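Getting Along With Felt: Covering, Cleaning and Keeping a Soft-Topped Table

Posted Monday, August 10, 2020

I have been covering tables with felt for longer than I care to admit, and the letters I get about it (well, emails, but I like to think of them as letters) nearly always ask the same handful of things. How do you get the lint off? What do you do about candle wax? Is it too late to fix the corner that's lifting? So I've put everything I know in one place, and you are welcome to print it out and stick it inside a cupboard door, where mine lives.

Choosing the felt

Wool felt is lovely and wears for years, but it costs a good deal more and moths are very fond of it. A wool blend is a nice middle road. Acrylic craft felt is fine for a card table that comes out at the holidays, though it pills if you lean your elbows on it every evening, and I do lean my elbows on things. Whatever you buy, get it wide enough to cover the top in one piece. I tried joining two lengths down the middle once and spent the whole winter feeling that seam under my newspaper.

Color matters more than people expect. Very dark felt shows every crumb and every pale cat hair, and very light felt shows the coffee. The in-between shades with a little bit of mottling are the most forgiving, and greens and blue-greens are restful to look at for hours at a time, if you sew or do puzzles. Mine came from a little shop called Tapia, off a bolt at the back, and I went home and wished I'd bought twice as much.
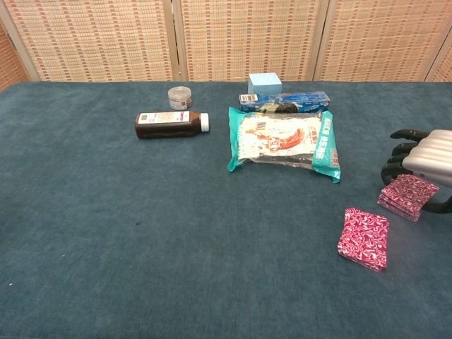 Putting it on

1. Clean the table top well and let it dry overnight. Any grit left behind will come through as a bump, and you'll find it with your fingertips forever after.

2. Lay the felt out flat in a warm room for a day before you cut. It relaxes, a bit like pastry does. Press it on the wrong side with a barely warm iron and a damp cloth if there are fold lines.

3. Cut it with 2 inches to spare all the way around. You can always trim, and I say this as somebody who has had to drive back to the shop.

4. For a cover that stays put, use a spray adhesive made for fabric, doing half the table at a time. Open the windows! Smooth from the middle outward with the flat of your hand, and don't pull, or it will creep back later and leave you with a bare rim.

5. Rounded corners are easier than square ones, whatever you may have heard. Snip little notches in the spare felt, close together, and ease each tab under before going on to the next. Square corners want a neat fold, the same as a hospital bed.

If you rent, or you just like to change your mind, skip the glue altogether and hem a channel around the edge for a drawstring. It ties underneath and comes off for washing. I made one for my sister's table in January and she has already had it off and on more times than I can count.

Everyday care

Brush it once a week with a soft clothes brush, always in the same direction. A lint roller is quick but it lifts the nap if you're heavy-handed, so go gently. The vacuum is fine with the upholstery tool and the suction turned down low.

Lift things, don't slide them. Cups, lamps, sewing machines, all of it. Sliding is what makes those shiny tracks. If you already have a track or a dent, hold a steaming kettle or a garment steamer a hand's width above it for a few seconds, then fluff it up with an old toothbrush. I've rescued some very sad-looking places that way.

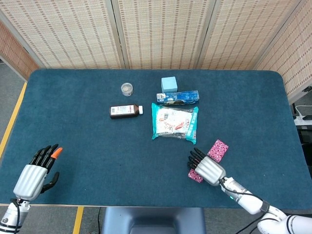 Felt on a table with rounded corners, with woven panels along the far side.

Spills and spots

Blot straight away with a white cloth and press hard. Please don't rub. For coffee or tea, follow with cool water and one drop of dish soap, blot again, then lay a folded towel over the place with a heavy book on top. Wax should be left to go hard, picked off with a fingernail, and the last of it drawn out with brown paper and a warm iron. Glue and nail polish I have never beaten. I put a plant over them.

A word about screens

A folding screen behind a felt table is a nice old-fashioned arrangement, and it keeps drafts off your shoulders while you work. Woven panels do catch dust in all those tiny gaps, though, and whenever you knock the screen it lands on your felt. Take the screen outside on a dry day and go over both sides with a paintbrush, a wide soft one. If the weave looks thirsty, wipe it with a damp cloth and let it dry in the shade with the panels open.

Next time I'll write about moths, which I have been putting off. In the meantime, if you've got a trick for nail polish, do please send it in.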